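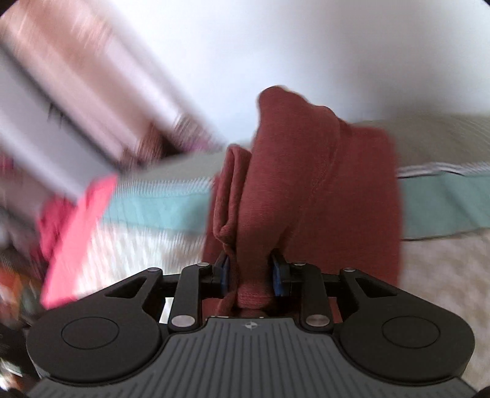
*Red fabric, bunched between two blue gripper pads.*

**Bed folding** is the practice of folding laundry on a bed, usually one that has only just been made. It is distinguished from table folding, which requires a clear table and is therefore less common.

## Method

The garment is laid out at full length, the sleeves are brought in across the body, and the hem is taken up towards the neck in halves or thirds. Knitwear is generally folded and kept in a drawer, as a hanger gives jumpers small pointed shoulders. Long tunics and sweater dresses are the awkward cases: too long for the jumper pile and too heavy for the rail. Most households settle the matter by leaving them on a chair. 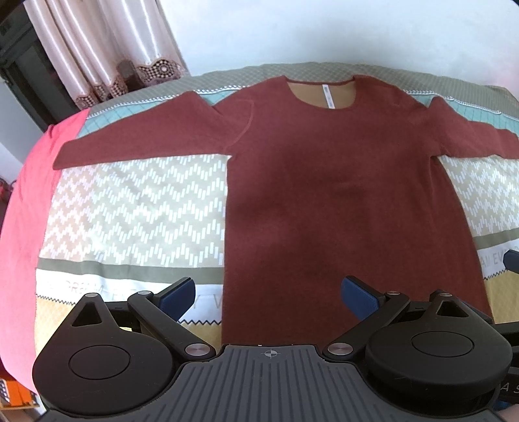
*Long-sleeved knit garment laid flat on a patterned quilt.*

## The Huttunen fold

The best-known variant is named after Hilkka Huttunen, who taught evening classes in household management at Hullton. Her pamphlet, published in Femgate one October, ran to 20 pages, 3 of them on sleeves. Of the 300 copies printed, a fair number are thought to have been used to line drawers, a purpose for which the paper was well suited.

Huttunen held that a sleeve should be folded once, at the shoulder, and then left alone. Followers of the rival Kaka method fold it twice and consider the single fold slovenly. The disagreement filled the letters page of the Femgate parish newsletter for two winters, and neither side is known to have changed its drawers.

## Surface

A firm mattress is preferred. Quilts with horizontal bands are sometimes recommended as a guide for keeping hems straight, although Huttunen regarded this as cheating.

## See also

- Airing cupboard
- Ironing
- Odd sock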